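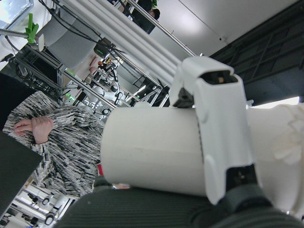
Chapter 9
Sharing a Room With Robot Arms

I learned the rules in this chapter at the Tisier lab, mostly by breaking them. My first week there, I leaned over a table to grab a pen while an arm was live – and got a very long talk about it! So we'll start with habits. The written standards come later, on page 128. 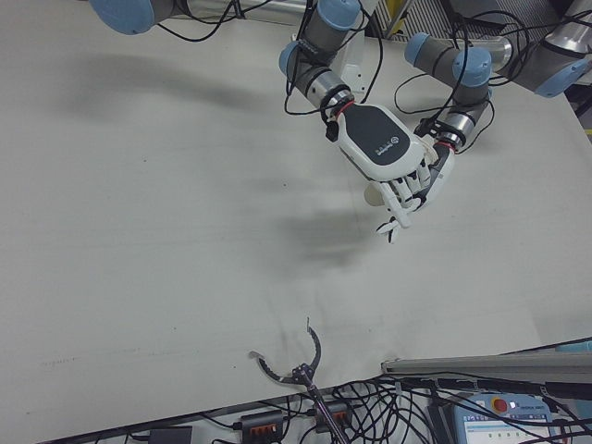

The first habit is knowing your stop button before you touch anything else. Find it, reach for it, then ask who else can reach it. On the Amura project we did this every morning, and it felt silly for 9 days or so of my life, then it felt normal.

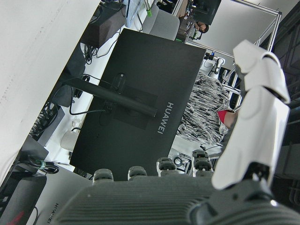

Figure 9.1 A robotic hand, with a monitor and people beyond it.

Next come the people. Before any motion, say out loud that you're starting, and wait for an answer.

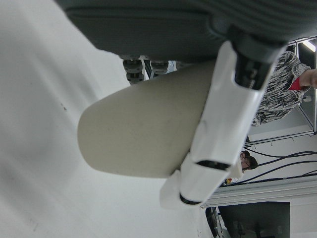 Figure 9.2 A gripper finger against a padded object.

Soft padding doesn't excuse you from checking contact force. We'll work through that in Section 9.2.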